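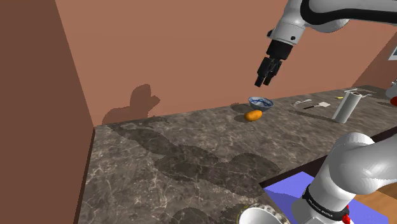
3.2 Worktop materials and reported upkeep

Figure 2. Computer-rendered kitchen with a dark, veined marble worktop.

Stone worktops were the finish most often named by households when they were asked what they would choose if cost did not matter. They were much less common in the homes we visited. Of the 16 households in the Nukthorpe group, three had natural stone, and two of these had inherited it from the previous owners. The remainder had laminate, tile or solid timber, in some cases with more than one material in the same room.

Upkeep was reported in two ways. Residents first told us how often they wiped the surface, and then kept a short diary in which each cleaning was written down with the product used. The diaries gave lower figures than the interviews in nearly every home. This agrees with Krishnan's earlier work on the Limance flats (Narayanan Krishnan was also kind enough to lend us his diary sheets), where tenants overstated daily cleaning but were accurate about weekly jobs such as oiling or descaling.

Colour had a clear effect on what people said they noticed. Owners of pale worktops complained of tea, turmeric and beetroot stains. Owners of dark worktops hardly mentioned stains at all but spoke of crumbs, flour, water marks and dust, which they saw most in low evening light. A strongly veined surface, of the general sort shown in Figure 2, was thought by several residents to hide small marks well. One said she found crumbs on hers by hand — she could not see them until she swept her palm across.

Acid damage was the main worry with marble. Lemon juice and vinegar leave dull patches on a polished face, and sealing slows staining but does not prevent etching. All three stone owners knew this, yet only one could say when the surface had last been sealed. The other two believed that the fitter, Cukel in both cases, had done it once and that no further treatment was needed.

Timber owners were the most regular in their habits. They oiled the worktop in July or before guests came, and they described the job as pleasant. Damage near the sink was accepted as normal wear. We return to this point in section 3.3, where repair and replacement are compared using the Pillai scale.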